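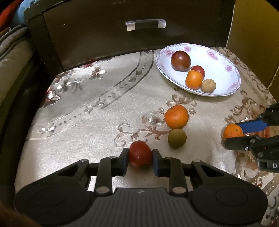
Review: the Travora canvassing app

I've knocked on doors for county and statehouse candidates for 17 years, mostly with a clipboard and a pen that quits by the second block. For the June primary our campaign switched to Travora, and I love it!

Walk lists load by street, odd and even sides split, and you can log a conversation in 2 taps. It works with no signal (a big deal out past the reservoir) and syncs when you get back to town. Heather MacRitchie, our field director, had 30 of us set up in one evening.

A few gripes. The map drains my battery, and apartment buildings are still a mess, with units listed in no order I can figure out. Skada, which we used last cycle, did those better. But Skada also lost a whole Saturday's worth of my notes, so I'm sticking with this one through November.

Contact Clive Pearce | Copyright 2026 | Back to top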